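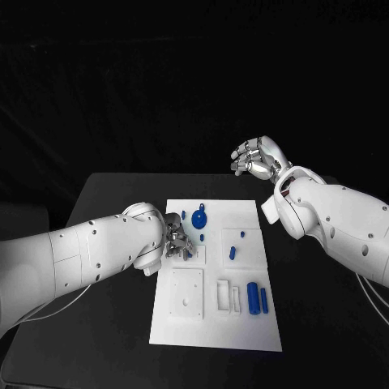

White board with blue and white parts, on a dark table.

Print this page | E-mail this page

Call for participants: Hands at Work, a study of manual skill in later life

The Orkolstead Centre for Ageing and Occupation invites applications from adults who wish to take part in the second stage of its study of manual skill. The study is concerned with the everyday use of the hands after the age of 60, and in particular with whether people who have spent their working lives in a skilled trade keep their speed and accuracy longer than those who have not.

The first stage was a postal survey, to which 1,929 people replied. Respondents were asked about buttons, keys, jars, sewing, handwriting and small repairs in the home. From these replies the Centre has drawn up a shorter set of practical tasks, and it now wishes to recruit 213 participants to carry them out in person. It is not necessary to have completed the survey.

Who may apply

Applicants should be aged 60 or over on the date of their first visit and should be able to travel to the Zarside building. We are especially keen to hear from former tailors, watch repairers, typists, joiners, dental technicians and musicians. Applications from people who have never worked with their hands are equally welcome, as the study requires a comparison group of the same size.

Applicants should not have had surgery to either hand or wrist in the past two years. Those with mild arthritis may apply and should mention it on the form. Spectacles and hearing aids may be worn throughout.

What is involved

Each participant will attend two visits at the Centre. At the first, a member of the research staff will take a short work history and measure grip strength in both hands. The participant will then be asked to thread, fasten, sort and copy a number of ordinary items while seated at a table. The second visit repeats the practical tasks in a different order and ends with an interview, which will be recorded in sound only.

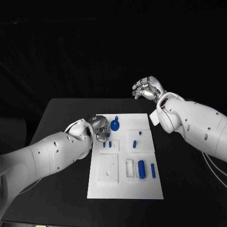
Participants may rest between tasks for as long as they wish and may leave out any task they would prefer not to attempt. Tea and a light lunch are provided. Please tell us of any dietary needs when your visit is confirmed.

Travel costs by public transport will be repaid in full on production of tickets. Those who drive may park free of charge behind the building, where spaces near the side door are kept for Blue Badge holders. A gift voucher will be sent by post after the second visit. Participants who withdraw after the first visit will still have their travel costs repaid.

Confidentiality

Names and addresses are held apart from the study results and will be destroyed when the study closes. Interviews will be typed up by Centre staff, and nothing that could identify a participant will appear in any report. You may withdraw at any time without giving a reason.

How to apply

Application forms may be requested from Elin Harries, Study Administrator, by letter or by telephone through the main switchboard. Forms are available in large print. Completed forms should be returned to the Zarside building, marked "Hands at Work". Visits begin in November and appointments will be offered in the order in which forms are received.

Questions about the design of the study should be addressed to Dr Tekle Alemayehu, Principal Investigator. Any concern about the way in which the study is being run may be raised with Kedir Workneh, Head of Research Governance, who is independent of the study team.

Notice issued 24 July 2020

Print this page | E-mail this page

Related items

Hands at Work: summary of the postal survey
Getting to the Zarside building
Vacancy: Research Assistant (part-time), Occupation and Health
The Jurketti Lecture: Lensa Abera on handwriting and memory
Kahsay Reading Room: revised opening hours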